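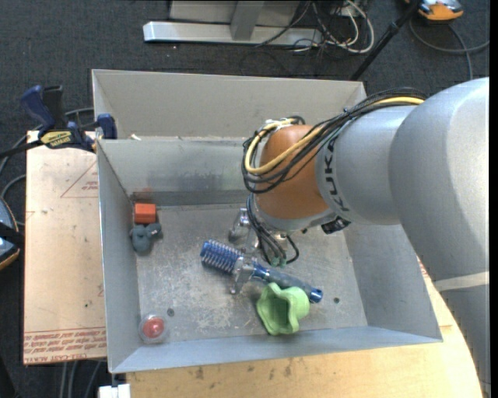
The arm at the bin, brush in its grip.

Rule 9 was the short one. Nothing leaves the bin until it has been held still.

It was taped inside the cupboard door at Nellomham, under the other eight, and the inspector from Urkus read it twice with her coat on.

"Held still for how long?"

"Count of 11," I said.

"It says that where?"

It didn't say that anywhere. We all just knew. She wrote something down – quite a lot, for one missing number.

Kettle. Biscuits. She didn't want either. She wanted the log, so I got her the log, and she turned pages while the arm went down for the brush. Blue brush, the awkward one. Heavy head, slippery handle. The old standard let you grab it any way you liked as long as it didn't fall. The Gunen standard, which we were meant to be on since October, said grip across the middle, fingers closed, wait, then lift.

"You've got 200 picks here and 50 have no initials."

"Those were nights."

"Do nights not have initials?"

I was nights. I said nothing. Looked at the clamp, looked at the carpet.

She came and stood behind the tape line, toes exactly on it, which I'll give her, most visitors step right over. Hands in pockets. Rule 2. She must of read them all then, not just the last.

"Morikawa had a good sheet," she said. "Before they shut. Same rules as yours, near enough. Nobody signed that either."

I hadn't known that. I'd worked with people from Morikawa and they never said why it closed, only that it was quick, a morning, coats still on the hooks.

"What happend there?"

"Someone reached in."

She said it in the same voice as the initials. Then she held out her pen, a cheap one, chewed end. I opened the cupboard door and wrote it in after rule 9, squashed up against the tape – count of 11, out loud. Put my initials. Put the date, May 10, 2019.

"Out loud," she said.

So I stood beside her at the line and started counting.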